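Small Table, Big Colors: An Afternoon with Shivam Sisodia 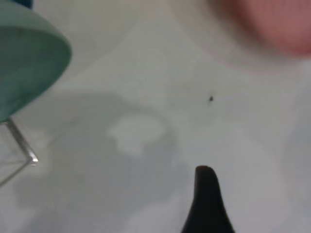 Sea green and dusty rose against the white surface.

Shivam Sisodia starts with color and worries about everything else later. "If the green is right, I can fix the rest," he told me in May, clearing a chair so I could sit down in his workroom in Wultville. He arranges small displays for shop windows, mostly for Telumden, and he has been at it for 12 years.

White comes first. He wants a pale base under everything, and he loves what daylight does to it. "People think white is plain! Look at it at four o'clock, it goes gray in one corner and creamy in another."

Then come the softer shades. Sea green is his favorite at the moment, and he likes it muted, with some pink or salmon red close by (but never touching, he's firm on that). A bit of bare metal helps too. "One thin rod that catches the light, and your eye goes right there. I get happy every single time."

He keeps nearly 60 paint cards in a drawer and pulled out a whole handful to show me, talking faster as he went. Which one would he save? "The green. No, wait, the rose. Ask me tomorrow!"

His next window, for Prajapati on the main street, is still at the sketch stage. He's leaning toward navy.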